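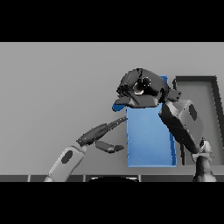
What is a pantry?

A pantry is a small room, closet or cupboard where a household keeps dry food, canned goods and often the dishes and cookware that don't fit in the kitchen itself.

Search this site
Enter a word or phrase
Search

The pantry

I've been adding to this entry for ages, and it has grown the way a pantry grows, with things shoved in wherever there was a gap. So it starts with the word, wanders through the history, and ends up somewhere near flour moths. I grew up in a house in Grerkville with a pantry under the stairs (sloped ceiling, one bulb, a string you had to feel around for in the dark), and I admit that a lot of my opinions come from there.

The word and its cousins

"Pantry" came into English from Old French, and behind it is the Latin word for bread, panis. So a pantry was first of all the bread room. In a big medieval house it was one of several rooms that each handled one kind of food or drink, and the person in charge of the bread room was the pantler, a job title I'm very sorry we lost.

The larder was the meat room. That word goes back to the Latin for bacon or lard, and the meat in it was often packed in fat or salt. Larders had to be cool, so they were usually put on the shady side of the house, with stone or tile surfaces and a small window covered in mesh.

Then there's the buttery, and I was well into adulthood before I learned that it has nothing to do with butter! It was the place for the butts, meaning the casks of ale and wine. The butler was the man who looked after them.

In the United States all of these slowly got folded into the one word, pantry. In Britain you'll still hear larder a lot, and people there will tell you firmly that the two are different. They are, or they were. A larder is cold and a pantry is dry, and if you remember that much you can hold your own in most conversations on the subject.

Big houses

In a large household the pantry was less a cupboard than a department. Bread came in from the bakehouse, was kept in chests or bins, and was given out by the pantler according to rank. Fine white bread went up to the high table and coarser loaves went to everybody else. Stale slices were used as plates, which soaked up the gravy and could be handed out afterward to the poor or the dogs.

Later on, in the eighteenth and nineteenth centuries, you get the butler's pantry, and this one confuses people because there may be hardly any food in it. It sat between the kitchen and the dining room and held the silver, the china and the glasses, along with a sink to wash them in. The silver was worth so much that in some houses a servant slept in the room or right beside it. The butler's pantry also kept the smell and the clatter of the kitchen away from the guests, with a door at each end.

American builders loved the idea and put a scaled-down version in all kinds of middle-class homes, including plenty that never had a butler or anybody like one. If you've been in an older house with a narrow passage of glass-front cabinets between two rooms, you've walked through one.

The farmhouse pantry

My heart belongs to this kind. On a farm the pantry had to carry a family through to the next harvest, so it worked together with a root cellar, a smokehouse and maybe a springhouse. Potatoes, carrots and apples went to the cellar. The pantry got the flour barrel, the cornmeal, the sugar, the dried beans, the crocks of pickles and the pies. It was a workroom too. Many had a broad counter for rolling out dough, placed near the flour so you weren't hauling it across the house.

Rats and mice were the great enemy, along with damp. Old household manuals go on and on about both. They recommend tin-lined bins, tight lids, whitewashed walls and a good scrubbing of the shelves every spring. My grandmother did hers in April, and everything came out onto the kitchen table, and everybody under this roof was expected to carry something.

Cans and jars

The contents changed enormously in the nineteenth century. A French confectioner worked out that food sealed in glass and heated would keep for a very long time, and tin cans followed soon after in England. What I love is that the can came decades before a decent can opener. Early cans were thick and heavy, and the instructions told you to use a hammer and chisel. Soldiers used bayonets.

Home canning took off once there were glass jars with reliable screw lids, from the middle of that century on. After that a pantry could be a real wall of color, with peaches, tomatoes, beets and green beans in rows. During both world wars people were urged to grow and put up as much as they could, and there was a fair amount of showing off involved. County fairs gave ribbons for it, and they still do.

One serious word on the subject. Low-acid foods like green beans and meat need a pressure canner, and a boiling water bath isn't enough for them. Please follow a tested, current recipe. I have my great-aunt's notebook and I treasure it, but I don't can from it.

How the room nearly vanished

By the early twentieth century a lot of people were living in apartments and small houses, and builders were cutting out anything they could. A separate pantry was one of the first things to go. In its place came the freestanding kitchen cabinet, and the famous kind was the Hoosier, named for Indiana, where so many of them were made. It had a flour bin with a sifter on the bottom, a sugar jar, spice racks, a bread drawer and a work surface that pulled out, all in one piece of furniture. It really was a pantry you could stand in front of. 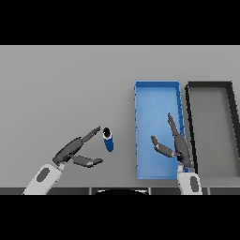 Built-in cabinets finished off the Hoosier in turn, and the refrigerator took over most of what the cold larder had done. Supermarkets did the rest. If you can drive to a store any evening of the week, you don't feel much need to keep a winter's worth of beans. Plenty of houses from the postwar years have nothing but a single tall cupboard next to the fridge, and people called that the pantry and got on with their lives.

And then it came back! Warehouse stores had something to do with it, I'm sure, as nobody can fit a giant sack of rice into a wall cabinet. Walk-in pantries turned into a selling point in new homes. Some of the very large ones now have a second sink and a second oven, and the real estate listings call them sculleries or "messy kitchens," which brings us right back to the butler and his two doors.

What goes where

There's no single right arrangement, and I distrust anyone who sells you one. Most cooks end up with something like this anyhow. The things used every day go between the waist and the eyes. Heavy stuff goes low, so you aren't lifting a full bag of flour over your head. Light and seldom-used stuff goes high (my turkey platter lives up there, along with a fondue pot I refuse to discuss).

Shallow shelves beat deep ones. Anything deeper than your forearm becomes a place where jars of capers go to be forgotten, and then you buy more capers. If you're stuck with deep shelves, pull-out drawers help, and so does a turntable, the good old lazy Susan.

My friend Guoqing Tang built out a closet in his place using plain pine shelves from Flodness, the lumberyard off the county road, and left only 3 inches more than the height of a can between them. I thought it looked stingy. I've since copied it. You can't stack anything two deep in the vertical direction, so you can see every label.

Rotation matters more than containers do. New goods go to the back, old goods come forward, the same as any grocery does it. Olaniyan, the little market where I had my first job, would send you home if you put fresh stock in front. I still can't put a can away without hearing about it.

How long things keep

Dry white rice keeps for years if it's sealed and cool. Brown rice doesn't, on account of the oil in it, and neither does whole wheat flour, which I keep in the freezer. Dried beans stay safe more or less forever but get stubborn as they age, and very old ones may never soften no matter how long you boil them. Honey may turn grainy and is perfectly fine; stand the jar in warm water. Salt and plain sugar will outlast all of us.

Canned tomatoes and other acid foods are at their best within 12 to 18 months, and canned meats and vegetables hold up longer. The date stamped on a can is generally about quality. A bulging, leaking or badly dented can should be thrown out without tasting it. I had a run of Flanent split pea soup that I'd bought on sale back when I lived alone, and the last can of it moved houses with me twice. The soup was a bit dull in color by then. I ate it with extra pepper.

Ground spices fade well before they spoil. Smell them. If you can't tell the paprika from the chili powder with your eyes shut, get new ones.

Pests

The usual visitor is the Indian meal moth, a small two-tone thing that flutters out when you open the door. It generally arrives as eggs in something you bought, often birdseed, nuts or flour. The larvae can chew through thin plastic bags. Throw out whatever is infested, vacuum the shelves and especially the corners and peg holes, wipe everything down, and move the survivors into glass or hard plastic with tight lids. Sticky traps will catch the males and tell you whether you've still got a problem. Bay leaves are the traditional cure, and I tuck them in too, mostly out of loyalty to my grandmother. The evidence for them is thin.

See also: larder, buttery, root cellar, Hoosier cabinet, springhouse, home canning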